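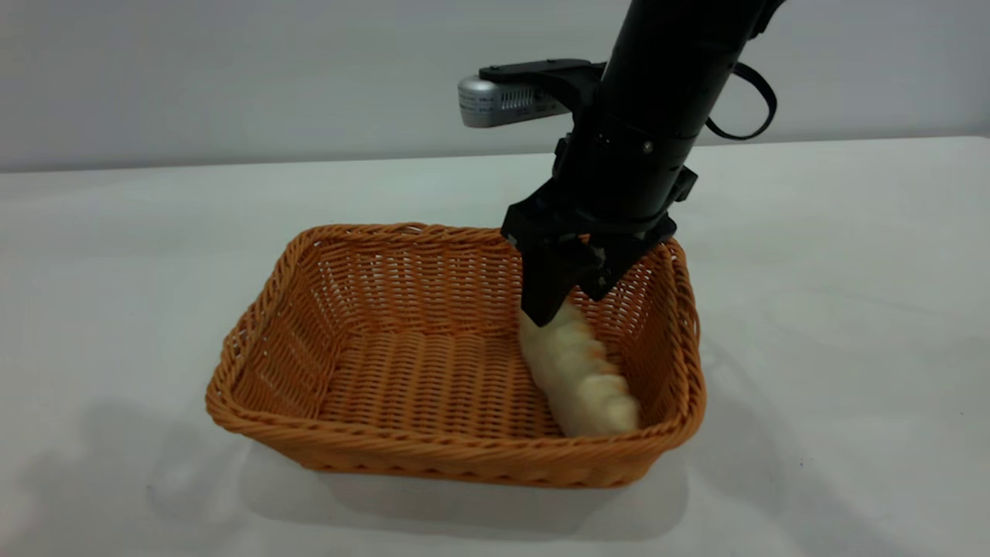
3.2 Storage containers and crust moisture

Figure 2. Open woven basket of the rectangular type, with a single elongated roll near one end.

Three container types were compared: open woven baskets, lidded tins and paper sacks. Rolls were supplied by the Clasmont bakery in one batch and divided among the containers after cooling. Each container held 13 rolls and was kept on a shelf in the Wultau test kitchen for 31 hours. Room humidity was logged but not controlled.

Crust moisture was measured by weight loss on drying, using 4 rolls per container at each sampling point. Samples were cut from the top surface only. Crumb firmness was measured on the same rolls by compression and is reported in Section 3.3.

Rolls from the baskets had the driest crust at every sampling point. The difference between baskets and sacks was small for the first 8 hours and widened after that. Rolls from the tins softened early, and their crust moisture approached that of the crumb before the end of the test.

Position within the basket also had an effect. Rolls against a side wall dried more slowly than those in the middle. The Kuleria method averages over position and would not detect this difference.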